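Pindport build FAQ, last edit 13th January

**What is it?**
Arm serves donuts out of covered cases. Shared workshop build, me and Soo-ah Chae.

**Why grippy pads?**
Bare fingers slid on the lid handles. Green ones stuck best.

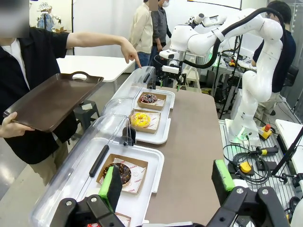
Glue them, dont tape. Tape lasted 2 evenings.

**Cost?**
$153 without the arm. Covers were most of that.

**Can it lift the lids?**
Yes, slowly. Go for the black handle, not teh dome.

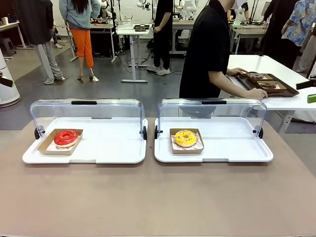
Full open or it drops back. Code questions, ask Rok Mujić.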